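Small baskets, big mess: sorting the things that have no home
Speaker notes – Prosser Library evening talk, Yolotzin Orozco 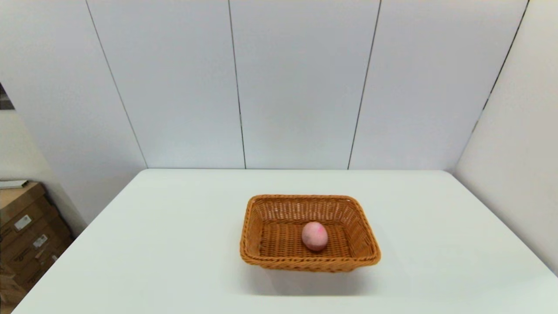 Slide 1. Woven basket on a white table, one pink egg-shaped piece inside.

Leave this slide up while people find their seats. Say hello, mention the tea at the back, then start.

Opening. Most of us own a basket like this. It gets bought for bread or fruit and ends up with batteries, a tape measure and the spare key to a shed we no longer have. Ask for a show of hands on who has one by the front door.

Point to the slide. One thing on the floor of the basket, and you can find it at a glance from above. The sides slope outward, so your hand goes in easily. Compare with a deep bin, where whatever went in first stays there until you move house.

Choosing a basket. Wider than deep is what I look for. A firm rim helps if you carry it from room to room. A close weave keeps small pieces in, though crumbs and dust will still settle between the strands. Pass around the Lomico basket and the Rutevwood tray. The tray is 44 cm long, too long for most hall tables.

The tipping-out exercise. Everyone was asked to bring one basket or drawer from home. Tip it onto the table and make 2 piles – things used since October, and the rest. Allow 3 minutes. Don't let anyone start telling the story of each item or we'll be here all night.

After the exercise. Put back only the first pile. Ask Nicanor Carrasco to talk about the toy shelf at the Warnar playgroup, where each colour of play food has its own basket. Keep him to the short version.

Cleaning. Soft brush first, then a damp cloth. Dry it in the shade. Don't soak it. Someone always asks about varnish; I don't use it on anything that holds food.

Questions, then hand out the sheet. Spare copies are in the grey folder. Chairs need to be stacked before we lock up.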